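Mendico Releases Drawer-Handling Module for Gondum Planner, Publishes Its Failures Alongside

PINDCOMBE, 11 September 2025 - Mendico today released version 2 of the drawer module for Gondum, its motion planning software for robot arms. The module decides where to grip a small drawer, how far to pull it and when to give up. The company is making no claim that the problem is solved.

"Every vendor in this field has a video of a robot opening a drawer," said Solange Tanguy, who leads planning software at Mendico. "I have made a few of those videos. They tell a buyer very little, and I would ask anyone reading this release to treat ours the same way."

Version 1 shipped with a success figure measured on a single cabinet bolted to a bench. Customers who tried it on their own storage units did not see that figure, and several said so. Mendico withdrew it in August.

For version 2, the company ran 1671 pull attempts on units that were not fastened down. Of those, 1294 ended with the drawer open to the requested distance and the cabinet still in its starting position. The remaining attempts are logged in full, including those where the drawer opened but the whole cabinet slid along with it. Mendico counts these as failures.

Clear plastic remains the hardest case. Depth sensors often read through a transparent drawer front and report the back of the cabinet, so the planner now looks for the colored dividers first and works out where each drawer front should be. Grip points are then set from the ledge on the drawer's front lip, where one can be found. 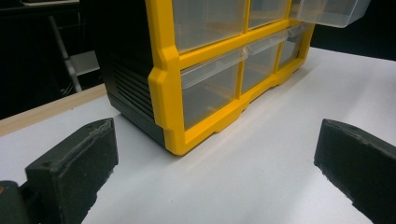 What the Module Does Not Do

The module does not judge what is inside a drawer. It does not handle latches or locks. It will plan around a neighboring drawer that has been left open, but planning takes longer in that case, and Mendico advises against using it where cycle time matters.

It was also tuned on 533 hand-guided demonstrations, most of them on small-parts organizers. Thanakorn Thepsuriya, who runs testing, said he would not expect the results to carry over to office furniture or tool chests.

"People will try it anyway, and some will get lucky," Thepsuriya said. "If it works on your filing cabinet, please don't send us a testimonial. Send us 400 runs and the log files."

Availability

The drawer module is available now to current Gondum license holders at no added charge. It requires the Gruber calibration tool, which must be run again whenever the gripper fingers are replaced. Test logs, including all failed attempts, can be downloaded with the release notes.

Mendico develops planning and calibration software for robot arms and is based in Pindcombe.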